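Nindia estrena sala de trabajo común y promete reuniones más cortas

28 de septiembre de 2024

El centro de talleres Nindia ha abierto a sus inquilinos una sala compartida con mesas largas de madera clara y material de colores para manipular durante las reuniones. Según la empresa, el nuevo espacio hará que los equipos «decidan antes y discutan menos». De momento no ha presentado ningún dato que lo respalde.

El mobiliario es de la serie Brakar, del fabricante Kaczmarczyk, y cada mesa ha costado 1056 euros, sin contar el transporte. El modelo que había antes en la misma sala salía por 651. Preguntado por la diferencia, el centro habla de «calidad del encuentro» y remite al catálogo, donde la expresión aparece también, casi palabra por palabra.

La reforma se enmarca en un programa llamado Hirnutance, que propone trabajar de pie o sentado junto a un mismo tablero, con piezas y objetos a mano para señalar, mover o sujetar mientras se habla. La idea no es nueva. Varios inquilinos recuerdan que en agosto ya se reunían alrededor de una mesa con cosas encima, sin programa y sin cuota.
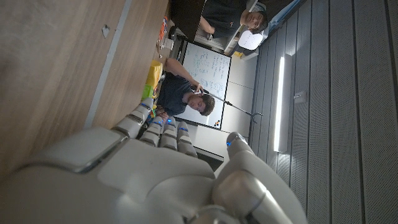 Un hombre con camiseta oscura sostiene una varilla larga y fina junto a la mesa; sobre el tablero, objetos de color amarillo, verde lima y naranja.

Porque cuota hay. El acceso a la sala está incluido en el alquiler durante 3 meses y después se pagará aparte. El precio no se ha comunicado. La dirección calcula que la usarán alrededor de 100 personas, aunque el cálculo se hizo antes de abrir y cuenta como usuario a todo el que tenga llave del edificio.

Tampoco está claro quién recoge. Las normas colgadas en la puerta piden dejar la mesa «como se encontró», pero no dicen dónde se guarda el material, y en la sala no se ha previsto armario. El centro asegura que lo estudiará.

Nindia dice que encargará una encuesta de satisfacción al término del periodo gratuito. La redactará la misma empresa que ha diseñado Hirnutance.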